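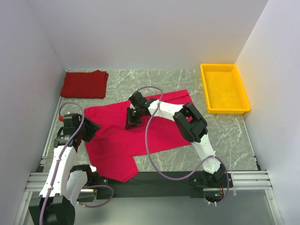 Red is the best color to dye at home and I will argue with anyone who says to start with navy! I've been overdyeing thrift store cotton since June and I'm completely hooked. Faded pinks, sad oranges, one beige tunic that looked like a paper bag, all of it goes in the pot and comes out looking like something you'd cross the street to ask about. What I want to talk about is checking for evenness, which I was doing all wrong. I used to hold the thing up by the shoulders in front of the window and call it good, and then I'd find a pale patch under the arm a week later at work. Now I lay it out on something with a color nowhere near red. A gray-green marble top like the one in the photo is great for it, the crimson really jumps. Smooth the folds out though, since a ridge across the middle throws a shadow that looks just like a streak, and get the sleeves up on the table instead of letting one hang off the front like that. How does everybody else check? And does anyone have a trick for seams?

Posted by kartini_yeoh, Aug 14, 2024
Print this thread | E-mail to a friend

ridwan.s
Welcome to the red club! Seams are almost always polyester thread on store-bought stuff and regular cotton dye won't touch it. My big work shirt went from tan to a gorgeous brick with bright tan topstitching all over it. I kind of love it. Looks like I did it on purpose.

For checking I do it outside, in shade, late morning. Kitchen bulbs lie. I had a skirt that was perfect under the kitchen light and had a big cloudy area on the back once I took it out to the porch.

viola_m
Have to disagree on red for beginners, sorry! Red is the color that runs. I lost a pillowcase, two dish towels and a good bra to a "finished" red T-shirt. Navy is forgiving, it covers stains, and if it comes out a little uneven it just looks like denim. I'd tell a new person navy or forest green and then red for the third or fourth try.

Also agree with ridwan that thread is thread. You can buy the all-purpose kind that has something in it for poly but it wants a lot of heat and the color is never the same on both.

kartini_yeoh
Viola I hear you about the pillowcase, but did you rinse until clear? I do cool water first, then warmer, then a wash by itself with plain detergent. With Rarnorness scarlet I had to rinse for what felt like my entire evening, but that tunic has been through the wash with light stuff since and the light stuff is still light. I wouldn't push my luck with white.

viola_m
I rinsed until I was bored, so probably no :)

tsehay_a
Long-time dyer here, mostly reactive dyes. A few things that might save somebody a shirt.

Weigh it dry before you start. Dye amount goes by weight of fabric and people guess low on anything with long sleeves. My heaviest canvas jacket came in at 1196 grams and I'd have sworn it was half that. I used one packet on it the first time and got salmon.

Give it room. If the garment can't swim, you'll get blotches wherever it was squashed against itself, and no amount of smoothing on a table afterward will fix that. I use a 5 gallon bucket for one adult shirt.

Stir more than you want to. I'm at the bucket for 60 minutes with reactive dyes, nonstop for the first part and then every few minutes.

And wash it first, even if it's clean. Fabric softener and deodorant both block dye. Your pale patch under the arm sounds like deodorant to me, Kartini.

kartini_yeoh
DEODORANT. Of course it is!! Both armpits, same shape. I've been blaming my stirring this whole time. What do you wash with?

tsehay_a
Soda ash and a squirt of dish soap, hot as the fabric can take. For old buildup I let it soak overnight first.

gilang_y
Sixty minutes of stirring is a lot of stirring. I put mine in the washing machine, hot cycle, restart it before it drains, done. Did curtains for the whole front room that way. Even all over. The drum does the work.

ridwan.s
And then whose clothes go in the drum next?

gilang_y
Mine. Run it empty with bleach. I've had one pink sock.

viola_m
There it is, one pink sock. I rest my case about red.

tsehay_a
The machine is fine if it's a top loader you can pause. My front loader uses so little water that I got tie-dye without tying anything. Depends what you own.

ridwan.s
Anybody near Geleck, the Hurnum thrift on the main road has a rack of cotton and linen in the back that never gets picked over. Check the tags, a lot of it is blends, but I found two all-cotton tops there that took dye like a dream. Gunawan fabrics still has soda ash in the big 1000 gram tubs too, way better than the little packets.

kartini_yeoh
Going this weekend! I have my eye on a mustard skirt that I think wants to be rust. Does yellow under red always go orange or can you get past it?

tsehay_a
Always warmer than the packet. You'll get rust without even trying. If you want true crimson start from white or pale gray, or add a tiny pinch of blue. Tiny. Dissolve it separately and put it in by the spoonful.

viola_m
Or start from mustard and go navy ;)

Last updated by viola_m, 9:42 PM
Print this thread | E-mail to a friend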